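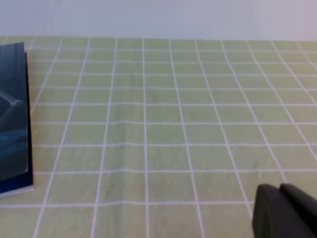 **To:** Head of Group Finance, Griseck
**From:** Izzati Liem, Group Tax
**Date:** 27 October 2025
**Subject:** Intercompany service charges, progress since the last report

The review of the charges between Griseck and its two subsidiaries, Treltholm and Henero, is now past the middle point. The invoices for Treltholm are finished. The invoices for Henero are started, but they are slower than I had planned in May, and I explain the reasons in this report.

As you remember, the purpose is to have one clear file for each type of charge before the new service agreement is signed. At the moment the same kind of work, for example payroll support, is charged under three different descriptions, and the markup is not always the same. If a tax office asks us why, we should be able to answer from the file and not from memory.

## Treltholm

We checked 237 invoices from the parent to Treltholm. For most of them the service, the period and the cost base can be followed from the invoice to the ledger. In 26 cases this was not possible. The usual problem is a line which says only "management support" and gives no department. I have sent these to the cost center owners and received answers for more than half.

Two points from this work need attention:

- The IT charge was divided by headcount until last year and by number of user accounts after that. Both methods are reasonable, but no memo was written about the change. I have prepared a short memo and it is with the controller for signature.
- Some travel costs were charged with the markup, although they were only passed on from an outside supplier. The amounts are small. I propose to correct them in one credit note before the year is closed.

I also compared the invoices with the old service agreement. The agreement doesn't mention the purchasing team, which didn't exist when it was written. The new text must include it.

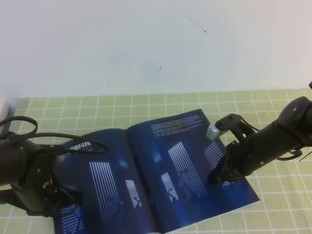

## Henero

Henero changed its accounting system in spring, and the old invoices were moved only as totals. To see the single lines we must ask for the scanned originals, and they arrive in parts. So far we have received nearly 300 documents. They are sorted by month but not yet by type of service.

The first impression is that the charges are less regular than in Treltholm. There are months without any invoice and then one large invoice for the full quarter. This is not wrong in itself, but the exchange rate was taken from the day of payment in some cases and from the end of the month in others. The new agreement should name one rate and one source for it. Treasury prefers the month-end rate, and I agree with them.

The local finance team asked also whether the loan guarantee from the parent should be charged separately. Until now it was treated as part of the general support. I believe it should be separate, because it is a financial service and a markup on cost doesn't fit well to it. I would like to ask our outside adviser, Yusof, for a written opinion. 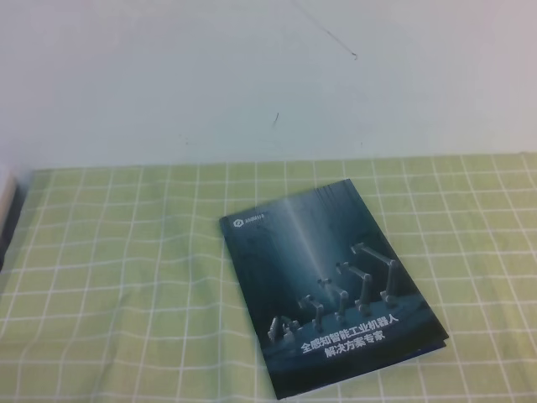 Yusof has quoted a fixed fee for this opinion, and it can be paid from the money which remains in the adviser budget. They need the guarantee letter, the loan contract and the last accounts of Henero. The first two are already collected.

## Small charges

In the last meeting you asked if very small charges could be left out of the detailed review. I have now used a limit of 1000 dollars per invoice. Below this limit we check only that the invoice exists and is booked to the right company. This saves a lot of time with the postage and subscription lines. The limit is written in the method note, so the auditors can see it.

## Next steps

1. Close the open questions for Treltholm and issue the credit note.
2. Sort the Henero documents by service and ask for the missing months.
3. Send the guarantee papers to Yusof after your approval.
4. Give the first draft of the new service agreement to Legal.

The draft will probably be later than the plan, as I do not want to fix the wording on exchange rates before the Henero lines are checked. The first three steps can go on in the meantime.

## Decisions needed from you

Please confirm the separate treatment of the guarantee and the order to Yusof. Please also tell me if the new agreement should start from the beginning of the next financial year for both companies, or if Treltholm may start earlier. Their finance manager has asked for this twice, and from the tax side I see no objection.

Izzati Liem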